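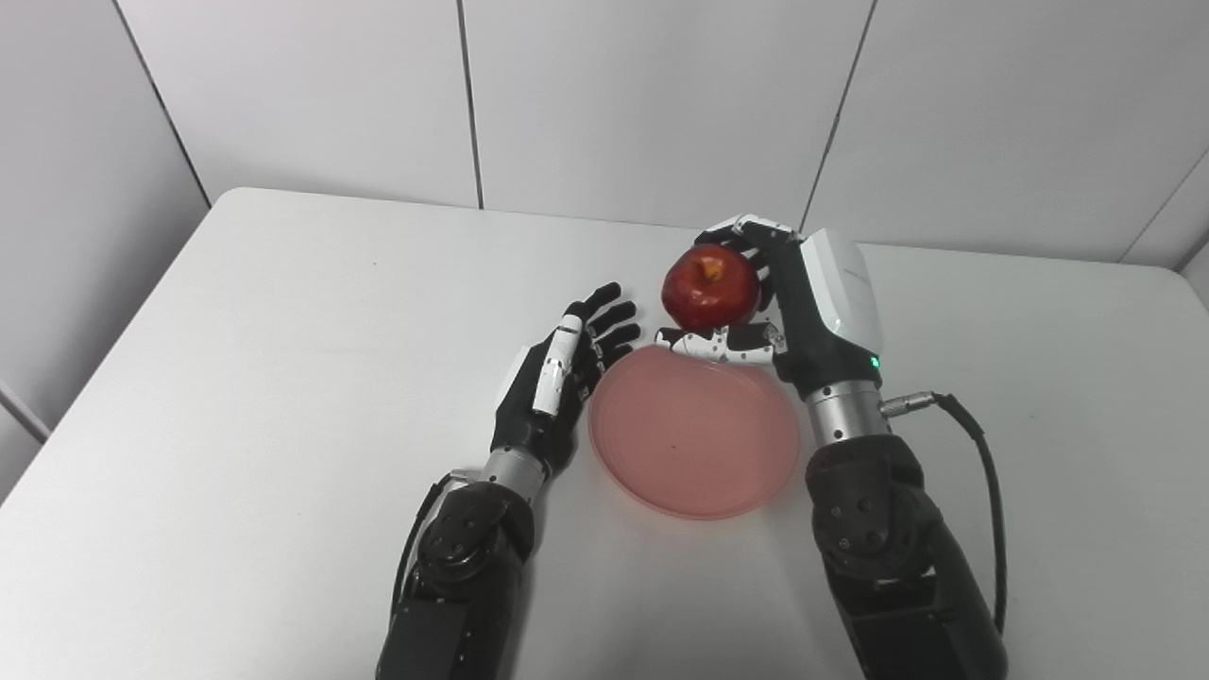

Does fixing the wrist angle before the hand closes reduce drops when the fruit is placed on the plate?
Within the range tested, a fixed wrist angle reduced drops for the apple and made no measurable difference for the smaller items.

Notebook, Detham bench, January. Entry by O. Donati, read by S. Xaba.

The Cusi policy was retrained on 776 teleoperated episodes, with the wrist angle frozen from pre-grasp onward. Training ran to 4,000 steps. Evaluation comprised 70 trials per condition. R. Ríos scored both sets without knowledge of the condition.

Remaining failures occur at release. The thumb opens late and the fruit rolls toward the rim. K. Bárány proposes a separate release threshold for the thumb – to be tried before any new data are collected. 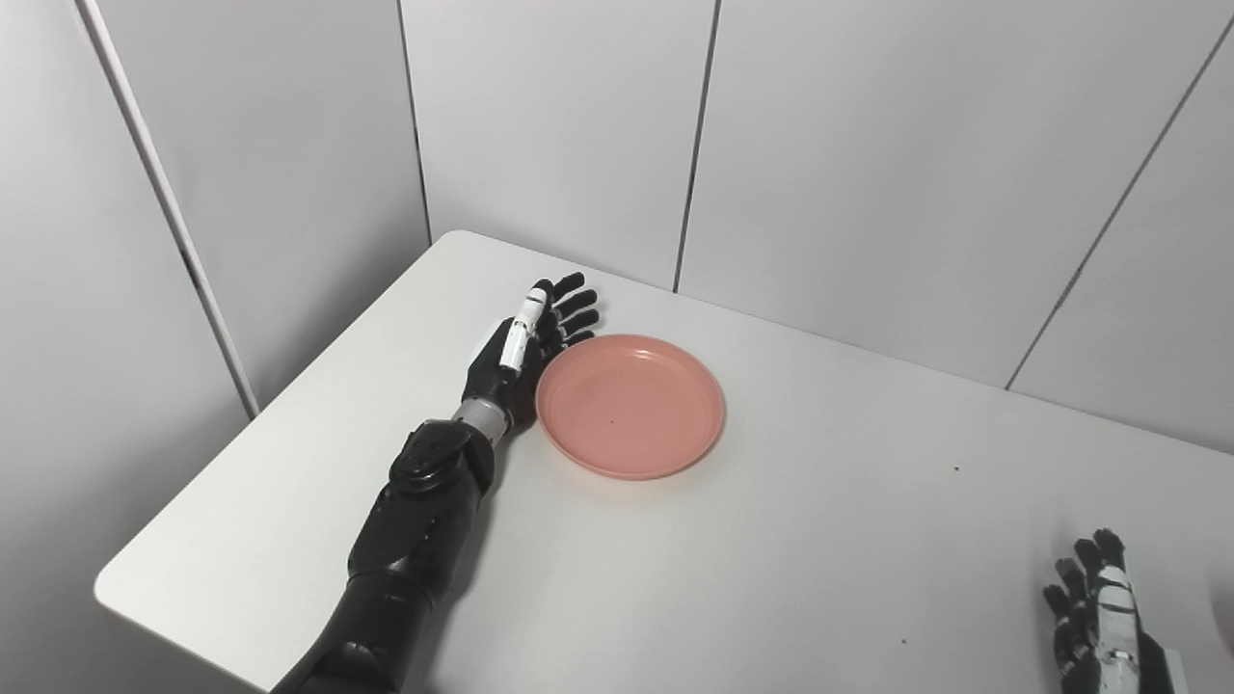
Left hand palm-down at the plate rim; plate empty.

The left hand is kept in the action space for both conditions. Episode 133 is excluded from the training set owing to a gap in the joint log. S. Kinyua to confirm that the Rotetti copy of the set carries the same exclusion.

14:20 – thumb threshold entered in the configuration file, old value kept in the comment line.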